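Conside Home Infusion Kit: User Guide
Section 4. Filling, corking and storing

Use this section after the oil or vinegar has been strained (Section 3). Keep the bottles upright on a level surface while you work.

Corks and bottles (second view: a glass vase and other clear glass containers), one place, several views: 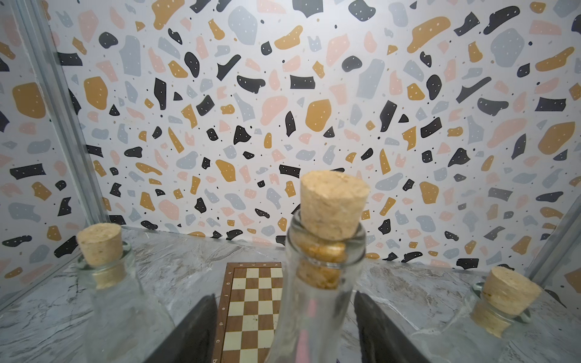
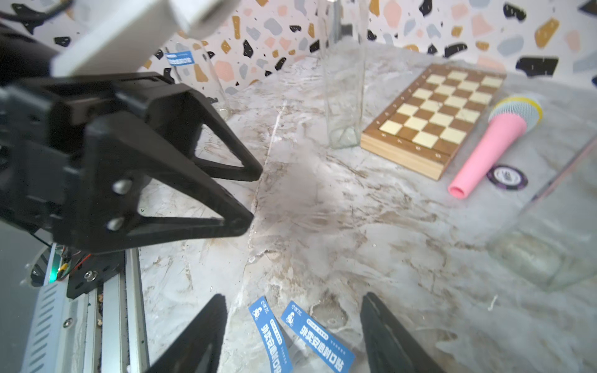
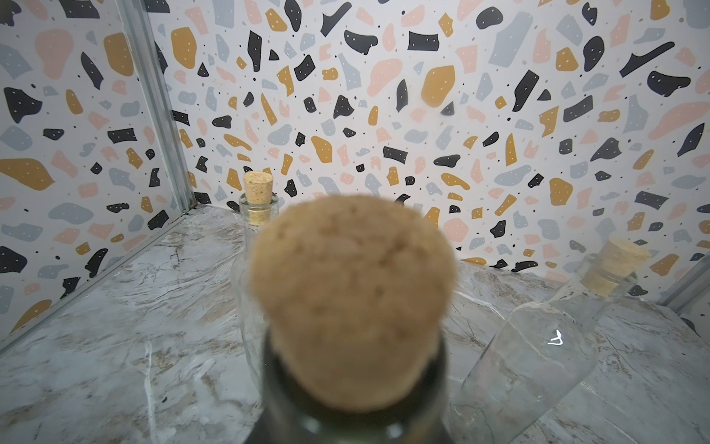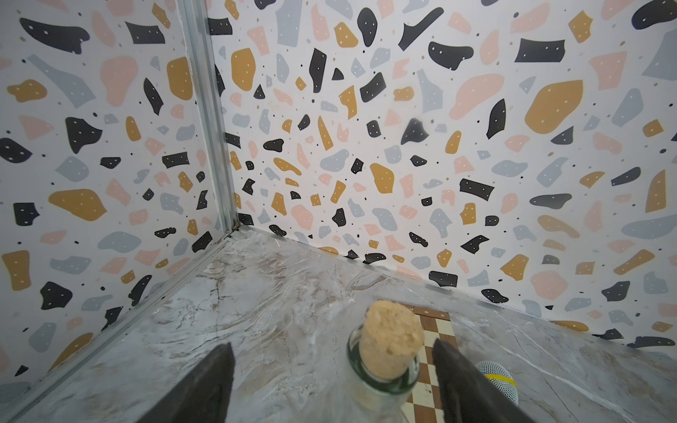 Meirion Skyrme wrote to us after the May printing to say that his corks kept creeping up overnight, and that filling to a lower level cured it. He had been filling right to the base of the cork. Step 3 now gives a fixed gap.

4.1 Before you start

1. Wash bottles in hot soapy water, rinse, and let them dry upside down overnight. Water left in a bottle will cloud the oil.
2. Soak new corks in warm water for 6 minutes. Pat them dry with a clean towel.

CAUTION: Do not boil corks. Boiled corks crumble when pulled.

4.2 Filling

3. Set the funnel in the neck and pour slowly. Stop two finger widths below where the cork will end.
4. Wipe the inside of the neck with a paper towel wrapped around the handle of a spoon.

NOTE: The tall Menon bottle holds up to 700 ml. Do not use it for half batches, as the air space is too large.

4.3 Corking

5. Place the narrow end of the cork in the neck. Push straight down with your palm while turning it a quarter turn.
6. Leave enough cork above the rim to grip with your fingers.
7. Lay the bottle on its side over a tray for one hour. If it leaks, replace the cork and repeat.

CAUTION: Never hit a cork with a hammer. The neck can break.

4.4 Labeling and storage

8. Write the contents and the day you filled the bottle on the label. Include the batch number if you keep a log.
9. Store vinegar upright in a dark cupboard. Refrigerate oils made with fresh herbs and use them within four days.

CAUTION: Fresh garlic or herbs in oil can cause botulism if kept at room temperature. Throw out any bottle left out of the refrigerator for more than two hours, even if it smells normal.

Replacement corks are part no. 201. The Loston funnel set is part no. 800.

Related sections
Section 3. Straining and settling
Section 5. Removing a broken cork
Section 7. Cleaning stained glass bottles
Parts list

Conside Customer Help | Copyright Conside, all rights reserved | Back to top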